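The Dish That Grades Itself

Wissam Majali's group at Sindano says its arms can learn to wash up from 2000 recorded attempts, with no person marking which ones went well. A second network looks at the dish and gives the score. That second network is where I start to worry.

The score comes from images like the one below, taken close in at the gripper. Sauce on a pale plate is an easy call. A thin film of it, tinting the ridges, is harder, and a grader that misses the film will teach the arm to miss it too.

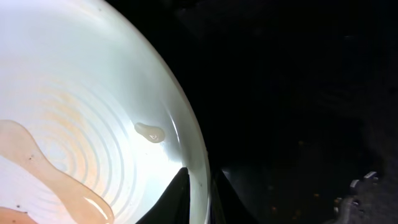
What the numbers leave out

The paper reports a gain over the older method, which needed 700 attempts labeled by hand. Fine. But the test used 14 plates, all round, and the same table throughout. No bowls, no forks, no dried egg. Majali told me the broader trials start in September at Kastcombe, and I would have liked to read those first.

The two-armed setup does make sense to me. A sponge goes in one gripper and the other is free to deal with the plate, so the method has to learn timing as well as scrubbing.

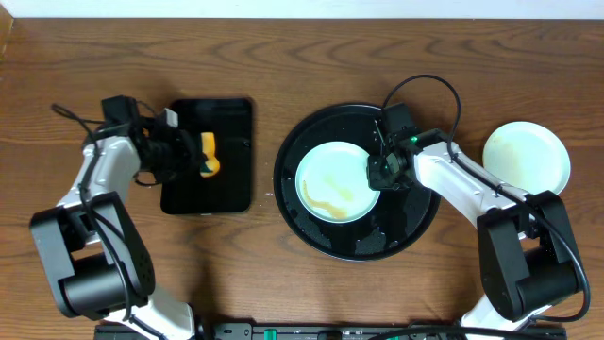

Bernadette Gaillard thinks I am being too hard on it, and that a grader which is wrong in a steady way can be corrected with 5 hand-checked dishes a day. Maybe so. The paper doesn't test that either.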